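Randside Snack Counter: Frequently Asked Questions

Last updated September 7, 2021

The snack counter is on the ground floor of the Randside building, next to the mail room. It is run by Noken and is open to tenants, their staff and their visitors. If your question is not answered here, leave a note in the box at the counter or call extension 841.

When is the counter open?

The counter is open whenever the front desk is staffed. Outside those hours the room is locked, and the front desk keys do not open it. Cold drinks are available at all times from the machine by the Bena entrance.

What do you sell?

The regular stock is cola, wrapped snack bars, puffed rice crackers, cookies, chewing gum and sandwiches. Small jars and other bagged snacks change from month to month. Hot food is not sold. We tried soup in April and did not have the space for it.

Where do I find things on the table?

The bottles of Coca-Cola stand in the clear rack near the back edge. Snack bars are kept in the round wicker basket and on the white tray beside it, and the larger cookie box goes with them. Jars are on the clear tiered stand. Foil trays are in the oval basket to the right of the bottles, and you can take one if you are carrying several items upstairs.

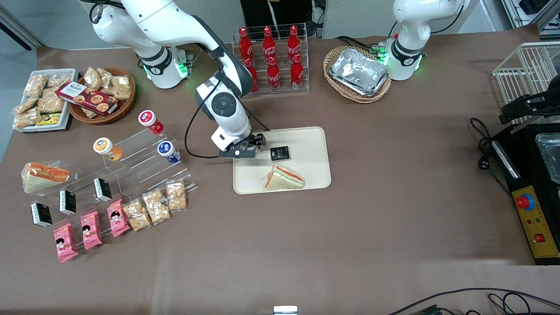

If you pick something up and decide against it, please put it back on the same step or in the same basket. Prices go with the position, and a jar left among the snack bars will usually be rung up at the wrong price by the next person.

How do I pay?

Scan the code on the card by the door, or pay at the front desk in cash. Companies with an account can sign the sheet instead. The smallest amount we will put on an account invoice is $30, so smaller totals are carried over to the following month.

How do I open an account for my company?

Send the company name, suite number and a billing contact to Glenys Tapsell at the front desk. Accounts are set up within two working days. Each account has one signing sheet, and anyone on your staff can use it unless you tell us otherwise.

Why are the tall packets on the top step?

Bags and packets that stand up by themselves go on top so that they do not hide what is in front of them. On the stand with the rice crackers, the crackers share the top row with the pink snack bags, and the gum is on the steps beneath. Gum bottles may be laid on their sides. They take up less height that way, and the label can be read from above.

Can I get the ingredients for something with a label I can't read?

Ask at the front desk for the blue binder. Several of our snacks are imported and some of the packaging is in Chinese. Thảo Mạch keeps a page in the binder for each imported item with the ingredients and allergens in English. If an item has no page yet, it should not be on the stand, and we would like to hear about it.

Are the snacks suitable for people with nut allergies?

We can't promise that. Items with and without nuts are stored in the same room and handled by the same people. Check the package or the binder every time, including for things you have bought before, as suppliers change.

How long do the sandwiches stay out?

Sandwiches are put out in the morning and removed at the end of lunch. They are not marked down and they do not go back into the refrigerator to be sold the next day. If you want one kept for you, tell the front desk before lunch and it will be set aside on a tray with your name.
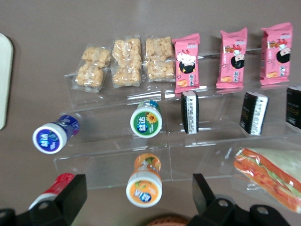
What happens to snacks that are close to their date?

They are moved to the break room on the second floor, where anyone can take them free of charge. This is done at the end of each month. Nothing past its date is left out in either place. If you find something we missed, bring it to the front desk and we will refund it or exchange it.

Can I order a full box?

Yes, for snack bars, crackers and gum. Boxes come through our supplier, Fedoruk, and take a week. You pay when you order. We do not order full boxes of sandwiches or jars. Unopened boxes can be returned within 44 days of delivery, and opened ones cannot be returned.

Can you supply snacks for a meeting?

Yes. Give us two days' notice, the room and the number of people. We pack the order in a basket or on trays and leave it at the front desk for you to collect. Please return the baskets. The foil trays do not need to come back.

Can I suggest a new item?

Suggestions go in the box at the counter. We read them when the next order is placed. Space on the stands is limited, so a new item normally replaces one that has not been selling. The pink bags came in that way, in place of a pretzel that had been on the top step for a year.

Where does the money go?

It pays for the next order and for replacing stands, racks and baskets. Last year the counter sold more than 3,439 items, and the small surplus was spent on the second refrigerator. The accounts are pinned up inside the mail room door.

Who do I tell if something is spilled or broken?

Call extension 841 or tell the front desk. Paper towels are in the cabinet under the sink. Please don't wipe the acrylic stands with kitchen spray, as it clouds them. Warm water and a soft cloth are enough.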